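Skulell Matte Table Cover, Brown

Bench and tabletop covering
Sold by the sheet or by the roll
Manufacturer: Skulell
Stocked at: Trarkcombe

Overview

The Skulell Matte Table Cover is a low-glare sheet for large work tables, sorting benches and play tables. It lies over the existing top and needs no adhesive. The surface is lightly mottled, so small scuffs and dust show less than they do on a flat color. Brown is the standard color. Gray is made to order in February and again in late summer.

The cover is intended for handling small, light items such as blocks, game pieces, beads and sample parts. It is not a cutting surface and should not be used under knives or craft blades.

Sizes

The sheet is 700 mm deep and is cut to length at the Trarkcombe counter. Full rolls are supplied on a cardboard core. Cut edges are square and do not need hemming. Allow extra length if the cover is to fold down over the front of the table; for a flush front edge, order the exact table length and trim in place.

Lots vary slightly in shade. Where one table needs more than one sheet, order them together and ask for a single lot. The lot number is printed on the core label and on the packing slip.

Surface and wear

The face is matte and scatters light from overhead lamps. Brightly colored pieces stand out well against the brown, and bench users who sort by color generally prefer it to the gray. Shadows stay soft under diffuse lighting. Under a single strong lamp, any wrinkle in the sheet will throw a visible line.

Wear was checked by Ghazal Pakzad on a sorting bench in daily use. After 200 wipe-downs with a damp cloth the face showed no change in finish. Solvent cleaners were not tested and are not recommended.

Fitting

Clear the table and wipe it dry. Unroll the sheet face down and leave it flat overnight — a sheet fitted straight from the core will curl at the ends. Turn it over, line it up with the front edge of the table first, and smooth toward the back with the flat of the hand.

On tables with a rail or fixed equipment along the back, the sheet tends to bunch where it meets the rail. 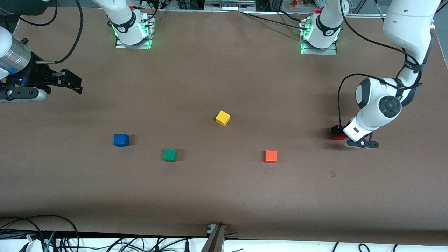 Slight bunching of this kind does not affect use toward the front. To reduce it, lift the back edge, pull the slack out sideways and lay it down again. If the slack returns, trim 3 mm from the back edge and refit. Do not stretch the sheet to remove wrinkles. It will relax and the front edge will creep.

Care

Brush off grit before wiping. Use a damp cloth and mild soap, then dry. Store spare sheets rolled, face outward, away from heaters. A folded sheet keeps its crease.

Ordering

Minimum cut length is one meter. Orders go through the Trarkcombe counter; ask for Babak Dehghan for cut lengths or Tania Nanayakkara for full rolls and lot matching. Uncut rolls in the original wrap may be returned. Cut lengths are not returnable.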